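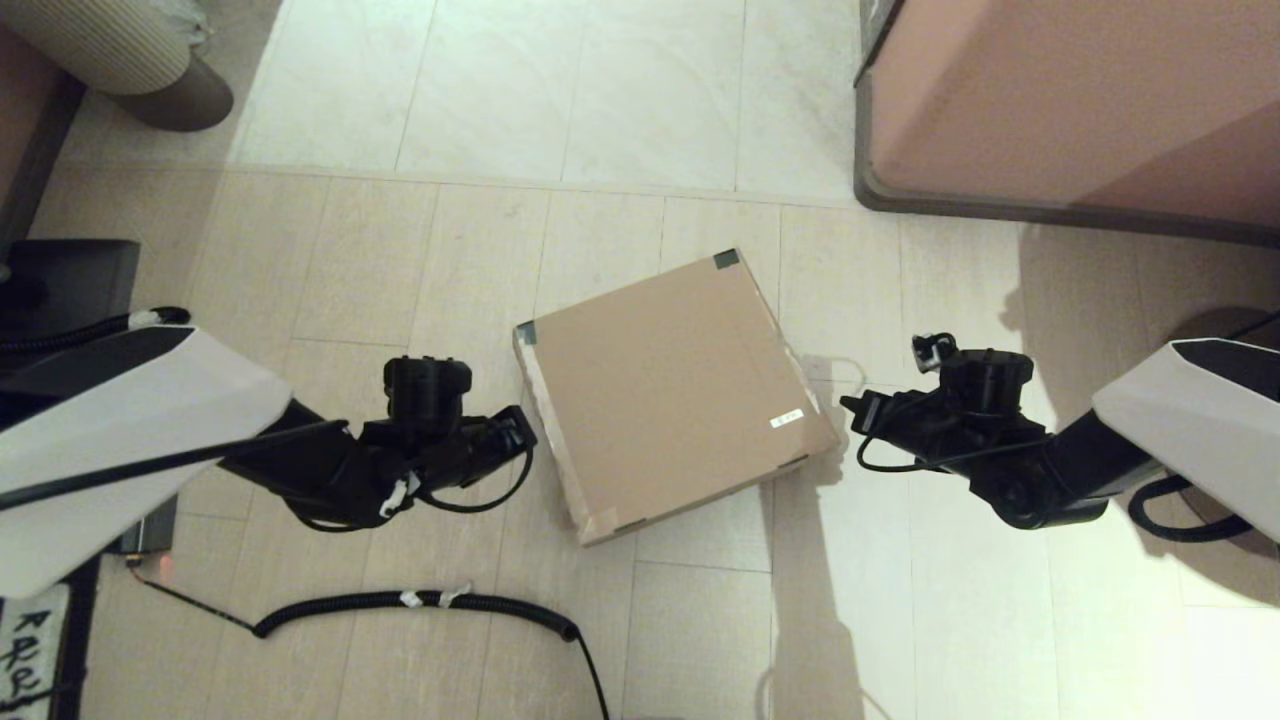 双臂操作平台的采购与预算

双臂操作平台的采购与预算，是指实验室、院校或小型企业在购置一套双机械臂设备之前和购置过程中所做的需求确认、费用估算、询价、验收及后续经费安排。这类设备多用于开箱、整理、取放、装盒一类的桌面或地面操作，价格远低于工业机器人单元，但配套费用分散，预算漏项较为常见。

目录
1 适用范围
2 需求确认
3 费用构成
4 场地与布线
5 任务物料
6 末端执行器的选择
7 询价与比价
8 交付与验收
9 运行期经费
10 案例
11 参见

适用范围

本条目所述设备一般由两条轻型机械臂、一个底座、两只夹爪、若干相机和一台控制计算机组成。设备通常不设围栏，由操作员在旁边看护运行。带有安全围栏、传送带或视觉检测工位的产线设备，采购程序和适用标准均有不同，不在本条目讨论之列。

租赁也属于一种取得方式。租期较短时，租金加运费可能低于购置费；租期超过一个预算年度时，多数单位改为购置。租赁合同中应写明夹爪指尖、线缆等易损件由哪一方承担。

需求确认

需求确认的结果通常是一份任务清单。清单中的每一项应写明操作对象、对象的尺寸和重量范围、放置位置、允许的完成时间，以及是否需要双臂同时动作。

以封口纸箱为例。扁平的方形纸箱平放在地砖上时，两只夹爪可以分别从左右两侧接近，箱体较宽，单只夹爪未必能跨过整个箱面。此时采购方需要确认的参数有三个：两臂基座的间距、每条臂在贴近地面高度时的可达半径，以及夹爪的最大开口。产品手册给出的可达半径多按肩部高度标注，贴地时的数值会明显减小，应向供应商单独索取。

负载也应按实际姿态核对。臂展越大，末端可用负载越小。手册上的额定负载包含夹爪自重，更换较重的夹爪后，剩余负载要重新计算。

费用构成

预算一般分为以下几类。

本体费用。包括机械臂、底座、外壳和控制器。两条臂成对购买时，有的供应商给予折扣，有的则把底座另行计价。

末端费用。包括夹爪、指尖、腕部连接件及备件。夹爪的单价可能不高，但损耗快，一次性采购备件比逐次补购便宜。

感知费用。包括头部相机、腕部相机、镜头、支架和数据线。腕部相机需要随臂运动，线缆应选用耐弯折型号，单价高于普通线缆。

计算与存储费用。包括控制计算机、显卡、硬盘和备份介质。若设备用于采集示教数据，存储费用随时间增长，应按月列支。

场地费用。包括供电、照明、地面处理和搬运。租用场地的单位还应计入恢复原状的费用。

人员费用。包括操作员培训、调试工时和看护工时。此项常被计入单位的日常开支而没有进入设备预算，造成总成本偏低的印象。

不可预见费。一般由采购方按自身惯例提取，用于补购线缆、转接件和受损外壳。

场地与布线

轻型双臂平台可以安放在办公室、教室或住宅式房间内，地面可为瓷砖、木地板或复合地板。不同地面的反光程度不同，强日照会在地面上形成亮斑和清晰的阴影边缘，影响相机曝光。预算中可列入遮光窗帘或固定光源，两者费用都不高。

线缆是场地规划中容易低估的一项。采用螺旋线缆的设备，线缆在伸展和回缩之间长度变化较大，落在地面上的一段可能进入工作区。常用的处理办法是用扎带把线缆固定在臂体上，在关节处留出余量，并将地面段收拢到底座后方。扎带、缠绕管和线槽属于耗材，宜随设备一并采购。

家具与设备共处一室时，应在平面图上标出家具的外轮廓，并按机械臂完全伸展的状态核对间距。家具下沿和侧面同样需要标注，贴地作业时小臂的位置较低，只核对桌面高度不够。

任务物料

任务物料指机器人在操作中接触的物品，例如纸箱、鞋盒、鞋、布料和容器。物料在预算中应单独成项，理由是纸制品反复开合后折痕松弛，胶带反复揭贴后失去黏性，物料状态的变化会影响操作结果的可比性。

封箱类任务需要准备同规格的纸箱和胶带，按批次更换。胶带有透明和不透明两种，透明胶带在灯光下会产生高光，视觉识别的难度与不透明胶带不同，两种都应采购。带标签的箱子和无标签的箱子也宜分别准备。

鞋盒类任务所需的物料包括鞋盒和成对的鞋。翻盖式鞋盒的盖子与盒身相连，盖子打开后能否自行立住，取决于纸板厚度和折痕状态。鞋的材质以网面和皮面差别最大，网面较软，夹持时变形明显，夹爪的夹持力设定需要分别调试。采购时应选择常见尺码，便于日后补购相同规格。

物料的存放也占用空间。成批的空纸箱体积较大，未折叠时需要专门的货架，场地面积应相应增加。
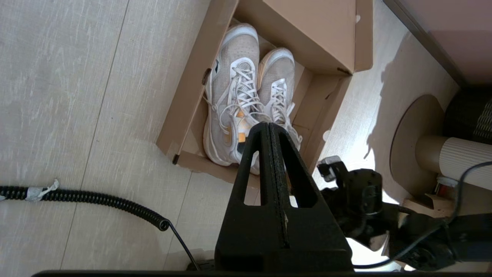 末端执行器的选择

夹爪的供货形式分为成品和自制两类。成品夹爪带有合格证和负载数据，交货期固定，价格较高。自制夹爪多采用三维打印件配合舵机，修改方便，损坏后可在当日重新打印，但强度受材料和打印方向影响，且缺少统一的负载数据。

手指的形状决定可以进入的空间。锥形的长手指适合伸入鞋盒等侧壁较高的容器，底座较宽的夹爪则会在容器边缘受阻。手指上的长方形镂空可以减轻重量，同时也降低了侧向刚度，夹持较重物品时可能弯曲。采购方可要求供应商提供同一夹爪的实心和镂空两种手指进行试用。

腕部相机的视野会被夹爪本身遮挡一部分。选型时应查看相机安装后的实际画面，确认指尖和目标物在画面中同时可见。仅凭相机的标称视角无法作出判断。夹爪的颜色也有影响，哑光黑色反光少，在浅色地面上轮廓清楚，在深色物料前则不易分辨。

询价与比价

询价文件应附任务清单、场地平面图和物料照片。供应商据此报价时，配置差异较小，报价之间可以直接比较。仅写明“双臂平台一套”的询价，往往得到内容各不相同的报价，后续需要逐项拆分。

比价时应将下列内容统一到相同口径：是否含税，是否含运费和安装，保修年限，备件单价，软件授权的期限与席位，数据接口是否开放，以及停产后的备件供应承诺。软件授权按年收费的设备，首年价格较低，应按预计使用年限折算总价。

评分办法由采购单位自行确定。以100分制为例，可以把价格、技术响应、售后服务和交货期分别赋分。价格权重过高时，售后条件较弱的报价容易中选，后续维护费用随之增加。

交付与验收

验收一般分到货验收和运行验收。到货验收核对型号、数量和外观，重点检查外壳有无裂纹、接插件有无松动、线缆绝缘层有无破损。运行验收以任务清单为依据，由供应商在采购方场地内，用采购方提供的物料完成约定的操作。

供应商自带物料进行演示的，演示结果不宜作为运行验收的依据。验收记录应写明物料批次、光照条件、地面类型和操作方式，其中操作方式须区分人工遥操作与自动运行，两者不可混记。

尾款一般在运行验收通过后支付。合同中应约定验收不通过时的整改期限和费用承担方式。

运行期经费

运行期经费包括易损件、物料补充、存储扩容、校准和维修。夹爪指尖、舵机和腕部线缆是更换较多的部件。校准可由采购单位自行完成，也可委托供应商进行，委托校准的费用应在合同中列明单价。

设备搬动后需要重新标定相机与机械臂的相对位置，频繁更换房间的单位应将相应工时计入预算。

案例

Tavance是一家从事仓储操作研究的小型企业，其双臂平台采购由Remzi Canpolat负责，技术评审由Doğukan Erdem负责。该企业于5月发出询价文件，收到Uler和Kocabaş两家供应商的报价。Uler的报价含夹爪和腕部线缆备件，Kocabaş的本体单价较低，但底座、安装和备件均另行计价。

统一口径后，Uler得63分，Kocabaş得分略低，两者差距主要来自备件和保修条款。企业最终选择Uler供货，另向Culance订购三维打印的夹爪手指，作为原装手指的替代件。合同约定保修期为两年，首批备件包含四套手指。

合同签订日期为2025年7月12日。根据该企业的采购总结，原预算中没有列入线缆收纳材料和任务物料的存放货架，两项均由不可预见费支出。总结还建议今后在询价阶段就要求供应商标明贴地高度下的可达半径。

参见

机械臂
末端执行器
设备全寿命周期成本
遥操作
招标文件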